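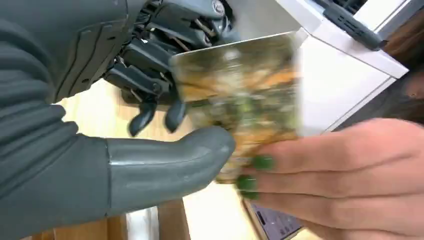 Torkbridge Opens Its Handling Laboratory to Visitors

The Torkbridge site welcomed 274 visitors to its October open day, the first since the handling group moved into the Ashworth building. Guests were received from 10 a.m. in parties led by members of the laboratory staff.

The program centered on handover, the passing of an object between a person and a humanoid hand. Staff presented cards and other thin items to the hand at a table, and visitors were invited to take a turn. Thin, glossy objects remain among the hardest for the group, as they bend under the thumb and offer the fingers very little edge to hold.

Reece Nuttall, who heads the group, opened the morning session with a short talk on grip force and timing. "A person lets go when they feel the other side has taken the weight," he told guests. "We are teaching the hand to give that same signal, and to wait for it in return."

A second session covered the linkages that drive the fingers – a part of the work carried out jointly with Bitent. Questions from the floor dealt mainly with wear, repair costs and the use of such hands in pharmacies and mail rooms. Written answers to those held over will be sent to all registered guests.

The laboratory thanks Rostuvier for its support of the day. A further visit, limited to 50 places, is planned for the spring. Schools and local employers may register their interest through the Torkbridge front office, and groups from outside the area are also welcome to apply.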